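# Folding a big flat sheet on the floor

I learnt to fold sheets from my mother-in-law, Emiko Kinoshita, who did hers on the landing in Zetcombe with the doors shut and the radio on, and I've never found a better way for anyone who is folding alone. Two people with long arms can manage a double sheet standing up in the kitchen. On your own you end up with a corner under your chin and the rest of it round your ankles, so do use the floor!

You'll need a clean stretch of floor a bit bigger than the sheet, and 16 minutes or so if it's your first go (you'll be much quicker by the third or fourth). Give the floor a sweep first, and take your slippers off.

## Laying it out

Stand at one short end, take hold of two corners and give the sheet one good flap so that it floats down away from you. It won't land straight, and that doesn't matter a bit. Walk round it and tug each corner outwards in turn, then go round again and do the middle of each side.

If the sheet has been folded before, look for the old creases. The green one I had down has a long straight crease with another crossing it, and between them they mark out the panels from the last time it was folded. Those lines are a great help when you come to halve it. There's a little light-blue tag on the border too, up near one corner, and I like to use a tag as my starting point – it saves all that wondering about which way round I am.

Small wrinkles can be left for now. If the cloth has bunched up in the middle, smooth it with the flat of your hand, working from the centre to the nearest side.

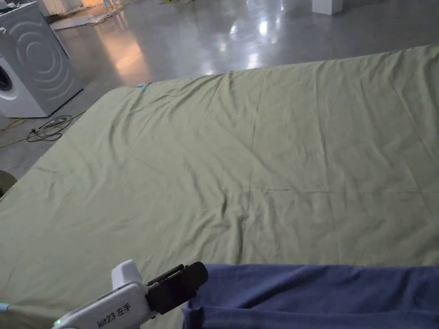
## Folding it up

1. Kneel at the tag end and bring one long side over to meet the other. Match the corners first, then the edge between them.
2. Stroke the air out towards the open side.
3. Fold in half again the same way, so you have a long strip.
4. Bring one short end up to the other, and smooth it down.
5. Fold what's left into 3, like a letter, with the tag on the outside if you can manage it.

Pop it on the shelf with the folded edge facing you, and start on the next one while you're still down there.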